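Search this site Enter keywords Go

Orkero to Use Two-Arm Stations for Unbagging at Its Produce Returns Floor

28th December. Orkero, which sorts and repacks groceries sent back by stores and home delivery customers, said today that it will put two-arm robot stations to work on its returns floor. The stations are built by Ander and will take over part of the job of emptying plastic bags and placing the fruit in baskets for inspection.
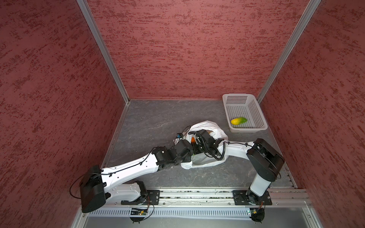
Afiq Tarigan said he had expected to lose shifts when the plan was announced in August, and that what he got was a different job with the same hours. He said his wrists hurt less at the end of the day, and that he still thinks the stations are slow and wants that said in public as well.

Orkero receives more than 3,000 bagged items on a busy day. Until now all of them have been opened by hand at long tables. Staff untie or tear the bag, take out what is inside, check it for bruises and set it in a basket for grading. The work is light but repetitive, and in staff surveys it has been the task people most often ask to be moved away from.

Under the new arrangement, bags that hold only a few pieces of loose fruit will go to the stations. Each station has two arms that work on the same bag from opposite sides. Bags that are knotted, leaking or mixed with glass jars will stay with people. So will all grading. A station does not decide whether a piece of fruit is fit for sale.

"We looked at which part of the shift wears people out, and it was the bags," said Filippos Lazaridis, head of operations at Orkero. "The arms are slower than a person with practice. They drop things. We planned the floor with that in mind, and we have kept enough hands on the tables to cover for them."

No jobs will be cut as a result of the change, the company said. Of the 556 people on the Orkero payroll, 400 work on the returns floor or in the rooms next to it. Those who now spend a full shift opening bags will split their time between grading, repacking and looking after the stations. Looking after a station means clearing stuck bags, emptying and replacing baskets, wiping down the floor panel and stopping the arms when something goes wrong. Every person assigned to this work will be trained during paid hours and moved to the station attendant pay grade once the training is signed off.

Any employee on the floor may stop a station without asking a supervisor first. Stops will be logged by cause and not by name. Orkero agreed to this point after talks with staff representatives, who also asked that station output not be used to set targets for the people at the tables. That request has been accepted for the first year and will then be reviewed.

Training for station attendants is run by Manolakis, which has provided safety courses to Orkero in the past. The course covers cable checks, safe reach distances and how to restart an arm after a stop. Baskets for the stations are supplied by Rakico and can also be used on the existing tables, so graders will not need to move fruit from one container to another.

Orkero will share stop records and injury reports from the returns floor with staff representatives every month. Employees who do not want to work with the stations may ask to remain on hand opening, and the company said it expects to have enough of that work for everyone who asks.

About Orkero
Orkero handles returned groceries for store chains and delivery services. Its work includes sorting, grading, repacking and donation.

About Ander
Ander builds two-arm work stations for packing and sorting floors.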